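Chapter 7
When the Work Changes Hands: Automation and the People Beside It

Learning Objectives

After reading this chapter, you should be able to:
Describe how a job is divided into tasks before any part of it is automated.
Explain why the number of jobs at a site is a poor measure of what automation has changed.
Identify the new duties that fall to operators when a robot cell is installed.
Discuss the effect of automation on training, pay grades and shift patterns.

Opening Case: The Kinberg Plant

The Kinberg plant of Plastex molds housings and fittings for the building trade. For most of its history, finished parts dropped into bins at the end of each line, and workers lifted them out by hand, checked them and set them in trays. A worker on the day shift was expected to handle 972 parts. The task needed little training, and new employees usually began there before moving to better paid positions.

In December the company started a trial on one line, with equipment supplied by Sepp. The robot took over the lifting and placing. Inspection stayed with the workers, as did the decision to stop the line. Management had told the works council that no positions would be lost during the trial, and none were. What the workers reported in interviews afterward was a different kind of day. They walked more and lifted less. They spent long periods watching, and then had to act quickly when a part was dropped or could not be reached. Several said they were more tired at the end of a shift than before, although the physical load had fallen.

The plant also found that its job descriptions no longer matched the work. Clearing a stopped cell was listed as a maintenance duty, but maintenance staff could take 20 minutes to arrive. Operators began to clear the cell themselves, at first without permission and later with a short course and a small pay supplement. Brasent, the consulting firm that reviewed the trial, recommended that this duty be written into the operator grade. The change was adopted the following spring — after some dispute over who would pay for the course.

7.1 Tasks, Jobs and Skills

A job is a bundle of tasks, and automation seldom takes the whole bundle. Picking parts from a bin is a useful case to begin with, as it looks simple to an observer and is learned by a person in minutes. For a machine, the difficulty lies in how the parts have come to rest. Red and green blocks may lie flat, tilt steeply or overlap at their ends, and the gripper must be lowered between neighbors to reach the one it needs. The bin itself may have to be held in place with clamps, and cables must follow the arm through its movements. Each of these matters creates work for someone, and a plant that plans only for the picking will find that work unassigned. The sections that follow examine how such duties are identified, who is asked to take them on, and what training they require. 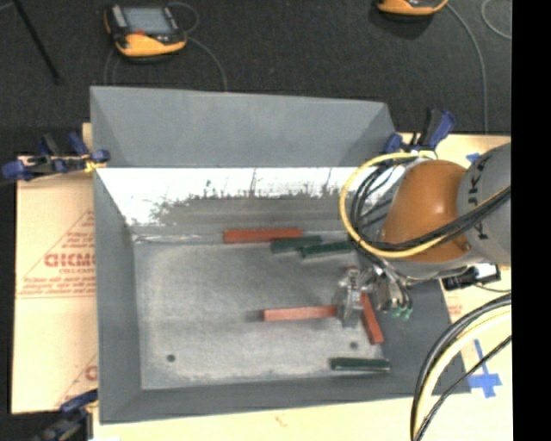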